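Lustcombe Clothing Swap Comes Back in November With Twice the Rails

I'm Elmarie Ngcobo, and I run the Lustcombe Clothing Swap. We're back this November at the old Montoya showroom, and I can't wait!
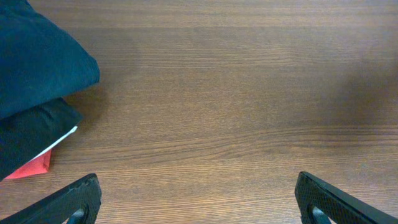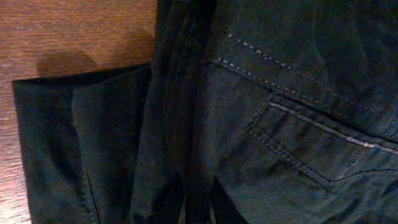 COMMUNITY NEWS

Last year 842 pieces found new homes, mostly coats and kids' stuff (and one wedding dress, which I still think about). This time we've got room for 600 people, so bring your sister.

Doors open at 10 a.m. You can bring up to 30 items, clean and with working zippers please. Entry is $2, and kids get in free.

Wálter Usuga from Zundmont Tailoring is doing free hems all morning - get in line early, he was swamped last time. Anything left over goes to the Caltutitz shelter.

Want a table or an interview? Call me at the showroom and leave a message, I do call back.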